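About Letomport

Letomport builds hand-held grippers for teaching robots everyday chores, and we love this work! Svenja Harms started us off in Brilton with 12 borrowed tools.
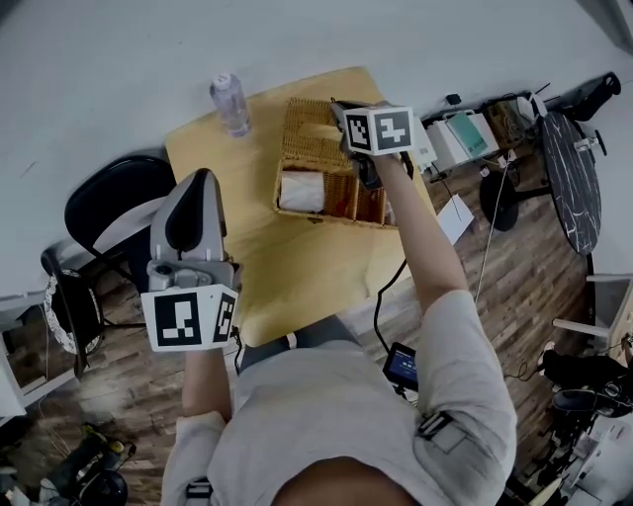

Our Clultley kit comes as a pair, one for each hand, so two-handed jobs feel natural from the first try.

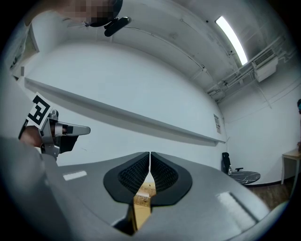

We've shipped 153 kits so far, and every one gets a phone call from us in its first month (we like hearing what people try). 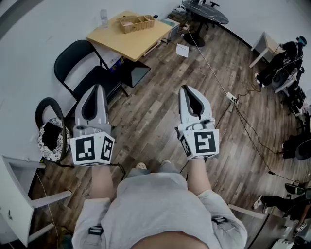 The Clultley pair, pointed at the floor

Repairs are done in-house, usually by Björklund, our bench lead.

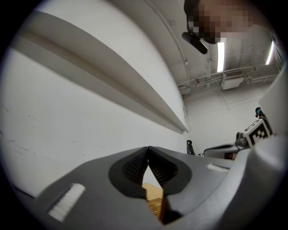 Fingertips are what we fuss over most. The black pads have a fine ribbed texture on the inside, and replacements come in every box. Visitors are welcome from April on.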